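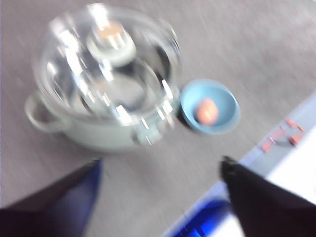 Kitchen chores: where the machines stand this fall

Lifting a glass lid off a pot by its knob takes a person a second. For a two-fingered gripper it is still one of the harder jobs in the kitchen. Glass is difficult for cameras to read, a round knob gives flat fingers little to hold, and a lid that tips on the way up can knock over whatever is next to the pot.

Yamila Urrutia has spent the year comparing home robots on small jobs like this one. Her group at Vonby ran 1766 attempts with a single arm, split across 8 chores. Putting a light object into a bowl went well from the start. Taking lids off was slower to improve, and putting them back on straight is the weakest result of the lot. The arm often sets the lid down a little off center and carries on as if the job were done.

Speed is the other problem. Clearing a pot and a bowl from a work surface took the arm almost 11 minutes on its better runs. Urrutia does not expect anyone to pay for that at home, though she thinks a canteen might, if the arm could work overnight without someone standing by.

Aicha Mahrous, who runs the kitchen at Zallholm, is less sure. She looked at the Helmy arm in October and decided to wait. Her staff handle 3000 covers a month, and most of their pots come back with food stuck to them. The test pots were clean. She has asked for a trial with greasy handles and steamed-up lids before she looks again.

Vonby plans to add wet dishes to the next round of tests. Members who want the full results table can ask for it at the Dusen office.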